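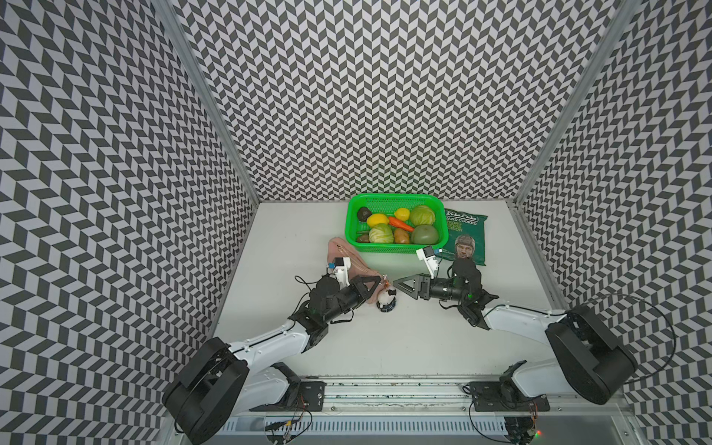

The two-arm Flastura station at work on a tabletop task, with a pink pouch between the grippers and a basket of toy produce behind it.

Two arms, one table, monthly rent

Flastura started as a rental business for lab benches. Its newest offer is a complete two-arm workstation that arrives on a pallet, goes together in an afternoon and goes back when the lease is up. The company calls it the Yeon station. It is aimed at university groups and small automation shops that want to teach a pair of arms to handle everyday objects and don't want to spend a year building the setup first.

The lease is $1,148 a month with a six-month minimum. Buyers outside the Worndale area pay shipping both ways. For that you get both arms, the rail they bolt to, the table, the walls, a camera on each wrist, and the recording software. You supply the computer, and it needs a decent graphics card.

We used one through December, in a spare room on the second floor. Assembly took two people most of an afternoon. The slotted aluminum frame is easy to follow, and the printed guide is good until the wiring chapter, where two of the diagrams still show an older board. The control boards ride under the arm bases with their wires exposed. That makes a loose connector quick to find. It also means you should keep sleeves and coffee away from that side of the table.

The walls are covered in a black and light gray chevron pattern, and visitors ask about it more than they ask about the arms. Flastura sells plain panels too. We kept the pattern and got used to it.

Day to day, the work is moving things. Someone guides the arms through a task, the software records it, and after enough good runs you train on the result. We worked with a soft pouch, a small figurine, a bag of chips and a green plastic basket of toy vegetables. Hard shapes like the lemons went well from the first morning. The pouch was another matter. Fabric folds under the fingers and never lies the same way twice, and getting both grippers to meet over a small target took practice.

By the end of the month we had 1,651 recorded runs and had thrown out 174 of them, most for operator mistakes. The software makes that easy. You scrub through a run, press one key to reject it and move on. Export is slower than it should be, and it stopped on us twice with no message.

The wrist cables are the weak point. They loop around the joint with a fair amount of slack, and on wide turns we had to watch them. Flastura says a cable sleeve is in the works and will go to current customers at no charge. Support answered our emails within a day, usually with a useful reply.

The main competitor is Erkau, which sells a similar pair of arms outright. Over two years the purchase works out cheaper, but Erkau leaves the table, walls and software to you. A group with a machine shop and some patience should look there first. For a single grant period or a one-semester course, the Yeon station is the easier choice.

Current wait for delivery is five weeks. Plain panels add another week.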